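4.2 Planning the equipment budget for a two-armed workstation

When we first sat down to plan the purchase, we did what most small groups do and put nearly all our attention into the arms themselves, with everything else gathered into one line called "bench and sundries". That line was set at 500 euros, and we remember feeling rather generous about it! Looking back over the invoices in February, we found that it had come to 934, and we would gently encourage anyone in our position to spend an afternoon on the small things before signing for the large ones.

The arms were quoted by two suppliers, Lundberg and Drullar, and the quotations were hard to lay side by side. Lundberg folded the wrist cables and a first set of spare fingertips into the price of the arm, whereas Drullar listed 34 separate items (some of them very cheap indeed) and left us to decide which we could live without. In the end we took the Drullar offer, mostly for its shorter delivery time, and bought the spares a few months later at a slightly worse price.

Gloves deserve a word of their own. A covered hand gives a better grip on smooth crockery, but the covers have to be bought again and again, and we now treat them as a running cost, next to tape and cable ties. Bowls, mats and fruit come under the same heading. We also found it sensible to cost the two hands separately, as they were of different types and drew on quite different spare parts. Figure 2 shows the workstation in use, with the grid mat on which the bowl and grape trials were laid out.
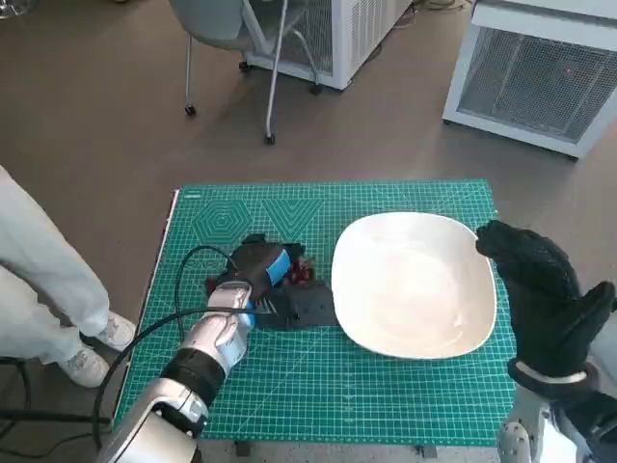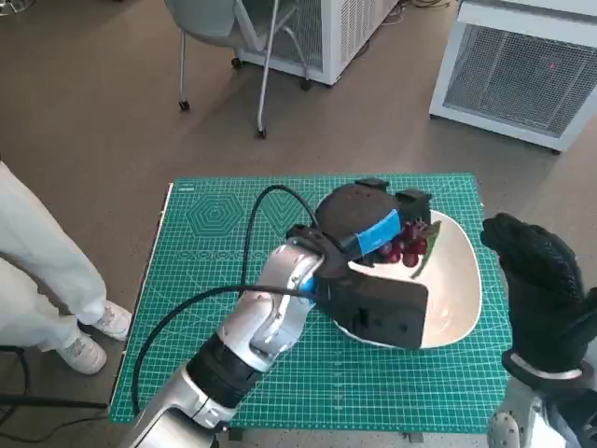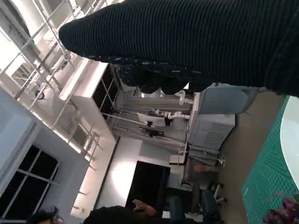
Figure 2. The workstation and its green grid mat, seen from three camera views.

Sproģis, replying to an earlier draft of this section, felt that we had been too kind to the itemised quotation, and wrote that a long list mainly moves the work of planning from the seller to the buyer, who is usually the one with less experience of it. The same reply recommended asking for a price on spares that stays fixed for the first 2 years, an arrangement that Dromier had agreed to for a similar order, and setting aside the money for consumables in a separate account from the day the arms are delivered.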